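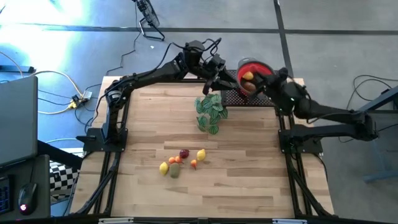

3. Materials and Methods

3.1 Board selection and conditioning

Boards of European beech and hard maple were obtained from two suppliers, Distwood and Takora. Both suppliers sell kiln-dried stock in nominal one-inch thickness. Only flatsawn boards with straight grain and no visible knots were accepted. Boards with sapwood on more than one face were set aside and used later for trial runs of the wetting procedure.

All accepted boards were cut to a length of 332 mm and planed on both faces to the same final thickness. The cut pieces were stored on open racks in a closed room held at 45 percent relative humidity until the mass of each piece changed by less than 0.1 percent between two weighings made a day apart. Most maple pieces met this limit sooner than the beech. Pieces that had not met it by the end of May were left out of the main series.

The final series contained 38 test panels. Each panel was made from edge-glued strips of a single species, with the growth rings of neighboring strips turned in opposite directions. This layout is common in kitchen and dining tables and limits the cup of the panel as a whole, although it can produce a slight ripple across the surface. The glue was a one-part waterproof wood adhesive applied with a roller. Panels stayed in clamps overnight and were returned to the racks before finishing.

3.2 Finishes

Three finishes were compared: a penetrating oil, a hard wax oil, and a water-based clear coat. The first two were purchased from Gyamfi and the third from Fletard. Each was applied according to the instructions on the can, with two exceptions. The penetrating oil was given a third coat, as the maple panels still showed dull areas after the second. The clear coat was sanded lightly between coats with a finer paper than the maker suggests, because the coarser grade left scratches that could be mistaken for raised grain in the later readings.

The finish was applied to the top face and all edges. The bottom face was left bare on half of the panels in each group. Leaving the underside bare is widely regarded as poor practice, but it is often seen in low-cost furniture, and its effect on cupping has seldom been measured separately from the effect of the top finish. End grain received the same number of coats as the long edges.

3.3 Wetting procedure

Spills were reproduced with a fixed volume of tap water placed in a shallow ring at the center of the panel. The ring was sealed to the surface with a soft gasket and loaded with a small weight. After the set contact time the ring was removed and the surface was blotted with a dry cotton cloth. No rubbing was allowed. Contact times were 5 minutes, 70 minutes, and overnight, and each panel was assigned to one contact time only.

Early trials used a wet glass in place of the ring. The results varied too much to be useful, as small differences in the base of the glass changed the amount of water held against the wood. The ring gave a larger and more even contact area. It does not reproduce the narrow circular mark that users usually complain about, and the color readings below should not be taken as a measure of that mark.

3.4 Measurement of cup and surface change

Cup was measured across the width of the panel with a straight bar and a dial gauge. The bar rested on two steel pins set near the long edges, and the gauge was read at the midpoint. Readings were taken before wetting, directly after blotting, and again after the panel had returned to the rack for one week. The repeatability of the gauge was checked every Tuesday against a flat granite plate. Drift was small in all cases and no correction was applied.

Surface change was recorded in two ways. Gloss was read at 60 degrees in the center of the wetted area and at a dry point near one corner. Raised grain was measured by drawing a stylus across the grain over a fixed path and taking the mean height of the profile after removal of the long-wave component. The removal step is needed because the ripple between strips, described in Section 3.1, is larger than the grain itself in nearly all panels.

3.5 Data treatment

Cup values are given as the change from the dry reading of the same panel, with positive values for a panel whose wetted face became convex. Species, finish, underside condition, and contact time were treated as fixed factors. One beech panel split along a glue line during the overnight test. Its dry readings were kept for the estimate of initial flatness, but it was dropped from all comparisons after wetting.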